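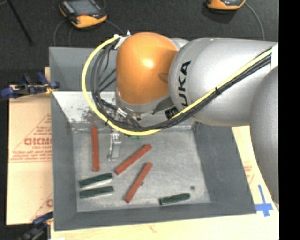

Slide 1. Bin picking cell, red bars and green blocks in the grey bin.

Speaker notes, equipment planning session, 19 Feb 2021

Leave the slide up while people sit down. Start with the money, as that is what they came for.

The arm is the part everyone asks the price of. It is one line in the budget, and it is the easiest line to get right, as the supplier gives you a figure and the figure holds. The lines that went wrong for us at Piltell were the small ones. I will spend most of the talk on those.

Point to the cables under and around the orange joint. Yellow one first, then the black bundle with the ties. We had a single line in the first plan that said "cabling" and it was far too low. Ask for the cable run to be quoted as its own item, with spares. Ask how long delivery takes on a spare. Wenico quoted us well on the gripper and left the leads out, and we did not spot it until the order had gone in. That was our mistake as much as theirs.

Say this slowly: a cable that goes round a moving wrist is a part you will replace. Put it under running costs.

Next, the bin. Sloping sides, painted, with scuffs on the floor. Our first costing had the bin down as nothing at all on the grounds that the stores had plenty. A bin for this work has to stay the same shape and sit in the same place every time. We now allow 200 pounds for each one and buy two.

Clamps and board. People laugh at this bit, let them. For a trial, clamps are fine, and so is tape for marking out. Do not pay for a welded stand before you know where the bin wants to be. We paid 942 pounds for a stand in the first round and moved the cell a month later. It is in the yard. For the second round we kept to clamps until the layout had been left alone for a full month, then asked for prices.

Test parts. Bars and blocks, two shapes, two colours. Keep it simple at the start. If you bring your real parts in on the first day you will argue about the parts and learn very little about the arm. Set a budget for test parts all the same. They get dropped and they get borrowed.

Gripper. Question that always comes up: one gripper or several? My answer is to buy one, and hold back money for a second. Up to 700 pounds is what we hold back, and that covers fingers and brackets made by the local shop. It does not cover a whole new gripper. If the parts change that much, it is a new request and should go through as one.

Pendants. Check what is in the price. Troncoso sent us two quotes for the same cell and only one of them had the pendant listed. Check the lead length too. Ask where the pendant will live when it is not in someone's hand, and put in for a hook or a shelf. Ours spent its first weeks on the floor.

Now the costs that are not equipment. (No slide for this, just talk.)

Training. Two people at least, and not both from the same shift. Book it before delivery. The places on the Skilitum course for September were full by the time we rang.

Floor space. Measure the reach of the arm and then the room people need to walk round the guarding. We only did the first.

Time for someone to look after it. Half a day a week in our plan, closer to a day in practice for the first few months. Finance will ask you to take this out. Leave it in.

Contingency. We had 1000 pounds for the whole trial and used it all before the first part was picked. I would ask for double now, with a note of what the last lot went on.

If time is short, skip the part on floor space and go straight to questions.

Likely questions:

Lease or buy? We bought. A lease made sense on paper for one year and stopped making sense at two. Tell them to run their own figures.

Second-hand arm? Possible. Get the service record in writing and price a controller before you agree anything.

How long before it pays back? We are not there yet. Give that answer as it stands and offer to send the budget sheet, with the first and second versions side by side. Paper copies are on the table by the door.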